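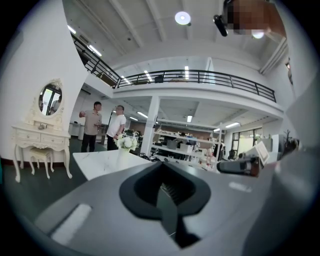

Photo: Mei Bellamy / Dirnari workshop notebook

January, 9:40 am

Flowers and furniture, continued from the last page.

Marble-pattern table stays where it is for now, out on the open floor with space to walk all the way around. The vanity is against the tall white wall with its stool in front. Mei wanted the stool pushed in under the drawers but the legs catch, so leave it out.

Vase with the white bouquet goes on the table. Checked it from the stairs and from the balcony and it reads fine from both. On the vanity the bouquet would double up in the oval mirror, and the window is already in there.

Vanity notes:
- two drawers, left one sticks in the last bit of travel. Candle wax on the runner, try again tomorrow.
- mirror frame is carved all over and holds dust. Soft brush only, no spray. The spray from Fandau left a haze on the last one.
- mirror tilts forward if the knob is loose. Tightened.

Table notes: 103 cm from the near edge to the column base once we shifted it. Greenberg delivery said felt pads were included, there were none in the box. Cut our own from the gray sheet. Wiped the top with plain water and a dry cloth after.

11:15 am

Bouquet work. Hold the stems low and close together and the heads stay put. Grip up by the leaves and the whole thing fans out and then has to be dressed again.
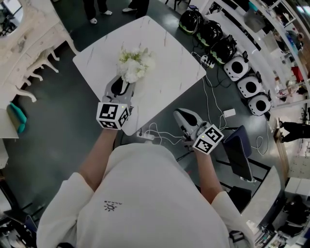 Stem length is still a bit long for the vase. Took 6 mm off the longest ones and stopped there, easier to cut again than to put back. Filled to 400 ml, which covers the cut ends with room to spare. Marked the level with a bit of tape on the back of the vase.

Leaves: pull anything that would sit under the water line. Did that over the bin by the desks. Bin needs emptying.

Cables by the table are still loose on the floor. Should be run along one side and taped down before the table gets moved again. Ask whoever has the floor tape, the Utau box only had the narrow kind.

To do:
- felt pads for the stool, same gray sheet
- left drawer, wax again or take the runner off
- floor tape, wide
- change the water on day 7 if the flowers last that long
- Mei to decide if the vase goes back to the middle of the table or nearer the corner

Stopped at 12:30.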